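An Evening and a Morning at the Benov Hall Music Weekend

I went to Fistitby in April for the open weekend of the Benov Hall, and I promised to the people in my choir that I would write down how it was. 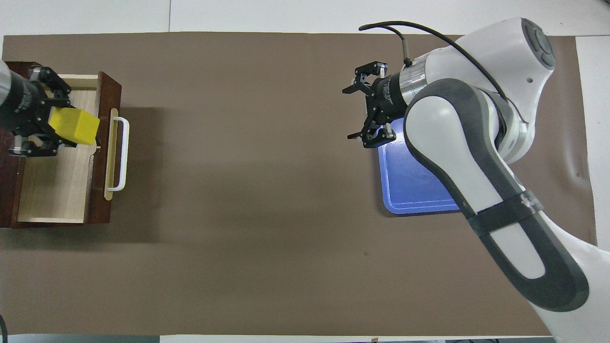 Fistitby is a small town and the hall stands behind the railway station, four minutes on foot if you take the stairs and ten if you follow the signs. I followed the signs. The building was a grain store before, and it opened for concerts after a long repair. There are 700 seats when the balcony is open. For the tribute evening the balcony was open and I saw very few free places up there.

My ticket cost 34 for the evening and the morning tour together. It was possible to buy only the concert, but the difference was small and I wanted to see how the hall works when there is no audience. I advise you to buy on the website before, for the line at the door was long and it moved slowly. They had one card machine for everybody.

The doors opened at half past five. In the entrance room there was a table with cheese pastries, pickled vegetables and a hot apple drink, all included in the price, and on the walls there was an exhibition of old concert posters from the region. The oldest ones are printed in two colors only, and the letters are a little crooked. I liked one for a summer dance where the price is written bigger than the name of the orchestra. Under every poster is a short text about the place where the concert was. Many of these places are gone now, and one is a supermarket where I have bought shampoo.

The concert started at seven. First played Marari, a group of five with two fiddles, guitar, upright bass and accordion. I did not know them. They sing old country songs in a slower speed than I am used to, and the accordion takes the part where on the record you would hear the steel guitar. In the first two songs the bass was too loud, at least in row 16 where I was sitting. After that somebody corrected it, and I could hear the words. They played eight songs and then there was a break of twenty minutes, which became thirty-five.

The second half was the tribute itself. The idea was to go through the country ballads of the sixties and seventies, with a singer, a full band and a narrator who told between the songs where each one came from. The singer has a warm and low voice and he did not try to imitate anybody. I was glad for this. The narrator, I must say, was too long. Before one song she spoke maybe six minutes, and the band stood there with their hands on the instruments. A woman near me started to unpack a candy very slowly, and I understood her.

But the music was good. The steel guitar player got the longest applause of the night, and she gave us one instrumental piece alone, with the lights almost off. For the last song the audience was invited to sing. The words were printed in the program on the back page, in small letters, and the people behind me sang the second verse two times while the rest of us were in the third.

I slept at the guest house Lo, on the other side of the river. It is clean and simple and you can hear the trains until midnight. Breakfast begins at eight, so there is time enough before the tour.

The tour began at ten in the morning and we were a group of sixteen. First we went on the stage. From there the hall looks much shorter than from the seats. Our guide clapped her hands one time in the center and one time at the side, and we heard the difference very well. In the center the sound comes back clean, at the side there is a small flutter. They have hung heavy curtains on the left wall against this, and they want to do the same on the right wall when there is money.

Then we went under the roof, by a narrow staircase which is not suitable for everybody. If you have problems with your knees, you can wait in the dressing rooms, where there is coffee. Up there are the lamps and the cables, and it is quite warm. The wooden beams are the original ones. We were asked to leave our bags downstairs and not to touch the rails.

The last part was the archive in the basement. The hall keeps there around 2000 recordings from local radio, mostly tapes, and they are being copied one after another to a computer. We listened to three short pieces. One was a school band playing a waltz outdoors, with a dog barking in the correct rhythm for almost one minute. I would have stayed there longer, but the next group was already waiting on the stairs.

Some practical things for those who want to go next year. The parking behind the hall is free but it was full one hour before the concert. The cloakroom closes quickly after the end, so do not stay talking as I did, I had to knock. Seats on the left side of the balcony have a railing in front of the eyes if you are not tall. The program is only on paper and costs extra. There is a late train back at ten past eleven, and if the break is again so long, you will need to walk fast to catch it, and take the stairs.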